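Search this forum... Advanced search

We use cookies to keep you signed in. Accept / Manage settings

Flukden two-finger vs. Casteck parallel on thin-wall cups

torque_ripple
22 October 2025
Trying to choose one gripper for tabletop work. The Flukden closes faster, the Casteck has better force resolution on paper. Controller is a Mosari, firmware 3. Over 69 grasps on disposable cups the Flukden dented 8, all of them at the default force limit. Has anyone run either one with the limit turned down?

lowpass_len
Default limit is too high for cups. We run ours at the minimum and let the position loop do the work. I would not buy the Casteck for force resolution. The reading drifts as the motor warms up.

shimstock
Disagree on the drift. Ours has 2,734 cycles on it and the zero has held since March. Check your cable strain relief before blaming the sensor.

torque_ripple
Cup and jar setup, with one wrist camera view in the middle: 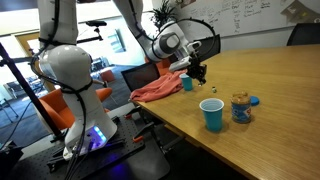
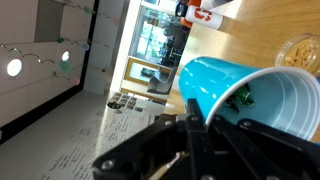
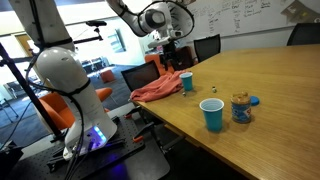

Force limit is only half of my problem; the other half is approach angle. From above, the jaws meet a rim and the wall flexes inward. A cup on its side, like the turquoise one in the wrist view with the green thing inside, gives the fingers a curved wall or a rim edge depending on yaw, and I don't have a single preset that covers both. The open peanut butter jar is a separate case and I would give it its own force value.

lowpass_len
Then you need a pose-dependent preset, and the gripper brand hardly matters. Xenos fingertips with the soft pad would do more for you than swapping the whole unit.

shimstock
Soft pads cost you repeatability on the lid. A flat lid on a table is hard enough with rigid tips. I'd keep the rigid ones and slow the last part of the close.

torque_ripple
Will try the slow close first — it's a parameter change and the pads are not in stock. Does the Mosari accept a velocity change in mid-stroke, or do I have to send two commands?

shimstock
Two commands. The second one overrides the first.

Subscribe to our newsletter for weekly thread digests. Enter your email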